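4. Setting up your two-tier wire rack

You've got the rack out of its box, so now comes the enjoyable part! A two-tier rack gives you twice the room on the same patch of table, and once you've lived with one for a week you'll wonder where everything used to go. This section covers placing it, loading it and keeping it tidy. If you still have the side grids to clip on, go back to section 3 first.

4.1 Choosing the spot

1. Clear a stretch of table or worktop at least 50 cm wide and wipe it down.
2. Stand the rack towards the back, with the raised rail facing away from you. You'll want the front part of the table free for pouring, stirring and putting things down.
3. Press gently on each corner in turn. If it rocks, turn the rack end to end and try again (tables are rarely as flat as they look).
4. Leave a hand's width on either side so you can lift things off without scraping your knuckles on the wire.

Note: On soft wood, stick the clear pads under the feet before you load anything. Ours went on a Sulberg table without pads and the marks are still there.

4.2 Loading the lower shelf

1. Start at the bottom. Plates, tins, bags of flour and anything else with a bit of weight belongs down here.
2. Slide items in flat. Don't tip them in over the wires, as the coating can chip.
3. Keep the tallest thing on this shelf lower than the panel above it, with a finger's gap to spare.

Caution: Do not put more than 30 kg on the rack in total, and never carry it loaded. Take everything off, move it, then put everything back.

4.3 Loading the upper shelf

1. Put the things you reach for every day on top: your tumbler, the tea caddy, the sugar.
2. Stand tall, narrow containers upright with the whole base on the panel. A base that hangs over the front lip will go over sooner or later, usually when it's full.
3. Close lids before you set anything down. If there's a straw or stirring rod through the lid, check that it clears any cupboard overhead.

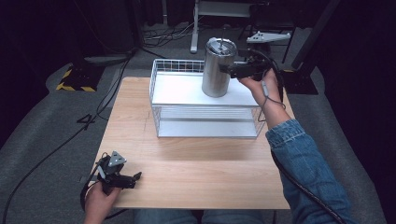
4. Take hold of tall containers round the body, somewhere in the upper half, and lift straight up. Dragging them across the shelf leaves grey streaks on the white, and they're a nuisance to shift.
5. Decide on a home for each item and stick with it for a few days. Pavithra Marar, who tested this guide for us, swears by keeping her drinks things to the right and everything else to the left, and it really does speed up the mornings!

4.4 Cleaning

1. Empty both shelves, top one first.
2. Wipe the panels with a damp cloth and a drop of washing-up liquid.
3. Run an old toothbrush along the wires where they cross. Crumbs love those corners.
4. Dry with a tea towel and leave the rack empty until the joints are dry too.

Caution: No scouring pads and no bleach. Both take the shine off the coating.

For spare pads and clips, see section 6.

Text: Ruben Verstraete. Last revised 3/28/18.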